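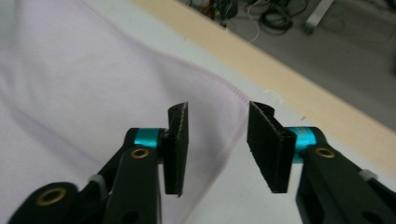
**Does the folding cell mean fewer people on the linen bench?**

Depends which document you read. The roster for next quarter has the same number of names on it. The business case has two fewer. Until those agree I'm treating the question as open, and so should anyone picking up this ticket.

---

**Ticket 434 - Grultby laundry, small-item bench**
Raised by: Evanthia Liapis, bench lead
Opened: August 19, 2021
Category: throughput / staffing (reopened)
Status: awaiting vendor

**Reported problem**

Halum folding cell is logged as meeting target. The bench is finishing later than it did in January. Both are true and I'd like someone to explain it to me without a slide.

**What I've checked so far**

1. *Counter.* The cell counts a fold when the gripper opens after the last move. It doesn't know whether the piece is square. Anything we pull and redo by hand still counts as one of its folds. So the 4,000 on the weekly report is grips, more or less, and the label says "finished items". I've asked for the label to be changed. Beltrán (vendor support) replied that the label is "configurable", then closed the request.

2. *Staging.* Thin, soft pieces have to be laid out one at a time with the hem where the cell can find it. On the old bench you grabbed from the trolley and folded as you went. Now somebody lays out, steps back, waits, takes away. That person is on the roster as "monitoring". It's the same standing up, with less to do and no chance to set your own pace.

3. *Pads.* The fuzzy facing on the fingertips collects lint. Support says wipe at start of shift. We do it at every break and it still misses corners by the afternoon. Wiping isn't in anyone's duties, so it comes out of the break.

4. *Redo rate.* We kept a tally for one shift on a batch of 100 pink towels. Some 30 went back to hand. Beltrán says one batch isn't a sample. Fair enough, but they haven't offered another one.

**Workaround**

- Bath sheets and anything heavy: by hand, as before.
- Small towels: through the cell, square up after.
- Write redos on the clipboard beside the stop button. Don't enter them in the portal, where the only option is "operator error".

**Update - site engineering**

Force and approach height adjusted by vendor remotely. Slight improvement on corners. Ticket marked resolved.

**Update - E. Liapis**

Reopened. I didn't raise a ticket about corners. I raised one about where the hours went. Dindham has the same cell and their lead tells me they moved a permanent folder onto "monitoring" and then regraded the job down a step. I want it in writing that this isn't the plan at Grultby.

I'm not against the thing. My wrists would be happy to hand over the flannels. But it was sold to us as taking the dull part away, and so far the dull part has a new name and we do it facing a machine.

**Update - site engineering**

Staffing questions are out of scope for this queue. Forwarded to operations.

**Update - E. Liapis**

Leave it open, please. Outstanding:

- [ ] Report label changed from "finished items"
- [ ] Pad cleaning added to paid duties, with time against it
- [ ] Redo category in the portal other than "operator error"
- [ ] Written answer from operations on grades for the monitoring role
- [ ] A second tally, with Beltrán watching this time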